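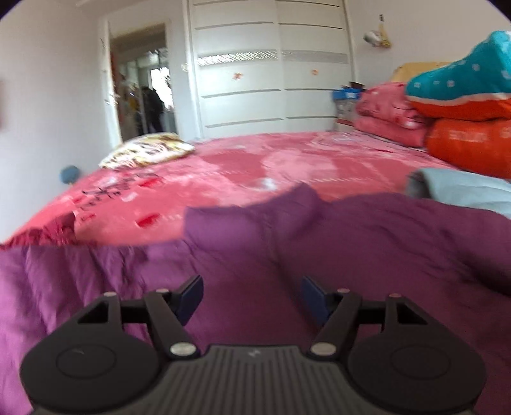

The Stusby Garment and Linen Service accepts clothing and household textiles from residents of Stusby and Jidham for washing, minor repair and return. These questions are the ones most often put to the front desk. Residents sending items for the first time are asked to sort them at home before packing. A bed is a good surface for this work, and a large garment such as the purple one shown may be spread out over the blanket so that stains and open seams can be found and marked with a pin.

What items does the Service accept?
Shirts, trousers, dresses, coats without fur, sheets, blankets and curtains are accepted. Leather, suede and electric blankets are not. Rugs are handled at the Jidham counter only.

How should items be packed?
Use the cotton bag issued at registration. Each bag must carry its tag, and the tag number must match the number on the order slip. Pockets should be emptied. The Service does not accept responsibility for money, keys or papers left in clothing.

Is there a limit on the size of an order?
Each household may send 2 bags per visit. Blankets and curtains are counted separately, up to a total of 6 pieces.

Will colors be washed together?
Dark and bright colors are washed apart from whites. New garments in strong shades of red, blue or purple should be listed on the slip under "first wash." They are then washed alone in cold water.

What repairs are included?
Loose hems, missing buttons and split seams are included in the standard charge. Zippers, linings and patches are charged by the piece. Customers are told the price before work begins, and no repair over that price is made without their consent.

When can an order be collected?
Orders left before 10 a.m. are normally ready on the third working day. Repairs may take longer. In January, when the Stusby laundry room closes for its yearly inspection, all orders are sent through Jidham.

What happens to items that are not collected?
Items are held for 106 days. A notice is mailed to the address on file before that period ends. The storeroom can hold more than 300 bags, and late collection reduces the space open to other households.

How is damage reported?
Complete the damage form at either counter and bring the item with its tag still attached.

Last updated: January

Related pages
Price List for Repairs
Registering a New Household
Jidham Counter: Rugs and Heavy Curtains
Lost Tags and Replacement Bags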